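2014年3月1日,星期六

柳条浸泡与回软试验,续上次。地点Hondlow工作间,水槽间未供暖。

一、材料

带皮柳条一批,Hidonell供货,去年11月收割,室内立放自然干燥。按长度分捆,根端、梢端各剪齐一次,剔除虫眼、分叉和有明显弯头的。另有去皮白条一小批,系Willy Nijs从上一批余料中拣出,存放时间不明,只作对照,数据不并入主表。

主试验用A捆,风干重942 g(Skandmont台秤,称前归零,连称三遍读数一致)。捆扎用棉绳,绳重已扣除。B捆与A捆同批,未称初重,下水之后才想起来,故B捆只能看手感,不能算吸水率。以后捆好即称,称完把标签系在根端,不要系在梢端,梢端的标签在水里会脱。

二、浸泡

冷水,水槽注满后压砖。带皮条浮力大,第一块砖压在正中,两端翘出水面,改为根端、梢端各压一块。翘出水面的那段颜色明显偏浅,弯折时皮面起细裂,已剪下另放,不作编织用。

换水照旧:每天早上放掉一半再补满。水色第二天起转茶褐,气味不重。Lachlan Hapeta认为不换水也可以,单宁留在水里颜色更匀。他那边的条子颜色确实比我的匀,但水面有一层膜,捞出后要多冲一遍。两种做法未作平行比较,暂记于此,不下结论。

A捆捞出后竖放沥水,至不再成股滴水时称重,吸水量约为初重的43%。沥水终点靠目测,误差不小,与旧本第253页那组比较时要注意:那一组是用布擦过表面再称的,表面水已去掉大半,两边口径不同,不能直接相减。

三、回软(闷条)

捞出即编的做法不可取,表面滑,芯部仍硬,起底时根端容易劈。仍按老办法用湿布裹闷过夜。布先浸透再拧干,拧到手握不滴水为止。外层再加一层塑料膜,膜口朝下,不扎死。

检查方法:取中段,绕拇指弯成半圈,松手后观察回弹。合格者回弹缓慢,皮面无白纹。A捆粗条中有几根芯部仍偏硬,弯折时能听到轻微的纤维断裂声,退回再闷。细条全部可用。去皮白条闷的时间应大大缩短,过夜后表面已有滑腻感,继续放会发黑。这一条Liesbeth Dewulf去年提过,当时没记,现补记。

关于湿布材料:旧床单布吸水快,失水也快,夜里膜口进风的一侧早上已半干。粗麻布持水好,但会掉纤维,粘在皮上不易清。折中办法是里层床单布,外层麻布。下次试。

四、起底与立经

圆底,十字起头,劈开的一组与穿入的一组根梢交替排列,避免底面一侧偏厚。双股绞编两圈后分经,分经角度先用眼睛定,编满一圈再逐根校正。分经过早,十字处会松;过晚则根部间距挤成一团,锥子插不进去。

底编至外径339 mm时停,底面略拱,拱高未测。拱的方向务必朝上,即装物一面高,桌面一侧凹。Hywel Gwilliam的旧底有一只方向反了,放在平面上打转,立经时没有发现,编到第三层才看出来,只好整只拆掉。起底后先放在平整台面上按四个方向各压一次,再立经,花不了多少时间。

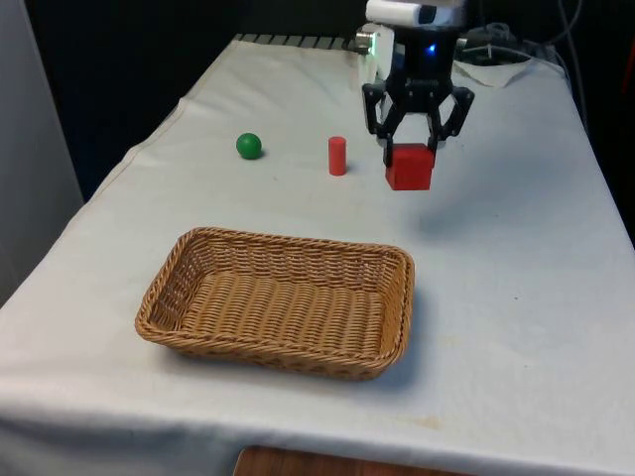
图1 编织篮置于灰白色台布上

立经用削尖的根端,削面长度取条径的三到四倍,削面朝内插入底经两侧。插入前锥子蘸一点肥皂。弯折处先用刀背压一下,压痕不得伤皮。压痕位置偏外,经条折起后底边会露一圈缝;偏内则折不到位,收拢时向外弹。此处手感比尺寸可靠,但初学者还是应当画线。

经条折起后在上端用绳圈拢住,绳圈直径小于预定口径,留出后续放开的余量。绳圈不要用湿绳,干后收缩,早上来看口已偏向一侧。

五、编身

底边三股绞编,目的在于锁住立经,每压一步都要向下敲实。三股接条时根对根、梢对梢,接头留在内侧,全篮编完再统一修剪。中途修剪容易剪得过短,干缩后接头滑出。

篮身用单根压一挑一。经条为偶数时须两根起编,交替追赶,否则每圈落点相同,不成交错。Junhao Peng主张多插一根经条凑成奇数,省去换手,理由成立,但提梁位置就不对称了,无提梁的篮可以这样做。

编身过程中每编几圈喷水一次,喷在经条弯折处和正在使用的纬条上。不要整只泡回去。整只泡水后底面会变形,拱高消失,十字处也会松动。

编至半高时发现篮身向顺时针方向扭。原因大概是右手拉力始终大于左手,经条被带斜。处理:停编,用直尺比着逐根扶正,再反向编一圈压住。扶正之后扭转减轻,未完全消除。拆下重编可以根治,但经条已有折痕,再折必裂,保留。

六、收口

收口前经条需重新回软,只闷上半截。做法是把篮倒扣,经条伸进窄桶里浸,篮身架在桶沿外。桶沿垫布,不然会在最后一圈纬条上压出印子。

收口采用后三前一的编法,压折高度留一根经条粗细的空隙,不要贴死。贴死后最后几根无处可穿,只能用锥子硬撬,皮面必伤。前两处穿插时不要拉紧,待末尾穿入之后再一起收。

收口后的条头暂不剪,等干。

七、干燥

成品放在通风处阴干,不靠暖气。靠暖气的一只(Hermans订货的样品,上月做的)两天后口沿出现椭圆,长轴正对热源方向。放平后压板校形,有改善,已向对方说明,样品重做。

阴干期间每天转一次方向。底面须架空,用两根木条垫起即可。底面直接贴台面的,中央干得最慢,有一只在十字处长了白霉点,刷掉后留灰印。

未解决的问题:干缩后纬条层间松动量如何预估。目前只能在编时多敲,编完再从口沿向下压一遍。考虑在篮身上固定标记两点,量取湿态和干态的高度差,积累几只之后再看有无规律。标记用棉线系在经条上,不要用笔,浸水后看不清。

八、待办

1. B捆今晚入湿布,明早先查粗条。
2. 补买棉绳,细的一种。
3. 旧本第253页那组数据加注“擦干后称重”,免得再混用。
4. 向Hidonell询问下一批能否按根径分级供货,按长度分级对起底帮助不大。
5. 锥子两把需磨,短的一把尖端已弯。
6. 白条与带皮条分槽浸泡,小槽的塞子漏水,换掉之前先不开。

补:傍晚复查A捆退回的几根粗条,弯折已无断裂声,可用作底经。剩余未用者摊开晾干,不再二次浸泡。二次浸泡过的条子皮色发暗,弯折处易起毛,如必须使用,单独成捆,标签上写明次数。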